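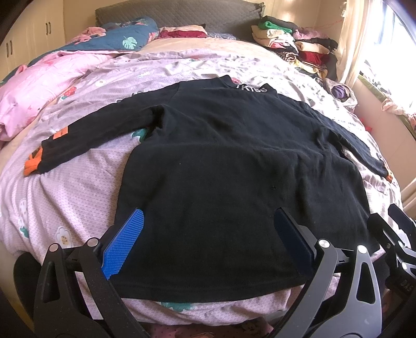 Pre-purchase check: hand-held grippers for the garment work
Site: Trellidley, first floor
Checked by: Anas Rawashdeh
Budget holder: Qusai Tarawneh
Month: November

1. Jaws and pivots
Pass. Both jaws swing freely and close square. Pivot caps all tight. I love how simple this is to service, one small screwdriver and you're in!

2. Gripping pads
Pass, with a comment. The diamond grid on the bright blue pad is a joy on thin cotton hems. Pads are the part we'll get through fastest, so please put 24 spares in the first order (Kassab sells them in bags of 12, so two bags).

3. Pinch points
Action needed. Keep fingers off the open arms while closing. Warning sticker to go on each housing before handover.

4. Dark clothes on patterned bedding
Pass. Black long-sleeved tops laid flat on a printed duvet are a brilliant test and I'd like more of them. Add sleeves with cuffs in another colour to the clothes list.

5. Floor and cables
Pass. Charging lead to run along the wall, never across the doorway.

6. Cost
Stastetti quoted 800 per gripper, Pronora 108 a year for servicing. Spare pads are 66 a bag. Qusai, could we take two grippers now and a third in spring? I think the money stretches, and the team is really keen to get going.

7. Storage
Not checked. Cupboard key was out. Will look again before the order goes in.

Result: fine to buy once item 3 is done and item 7 is checked.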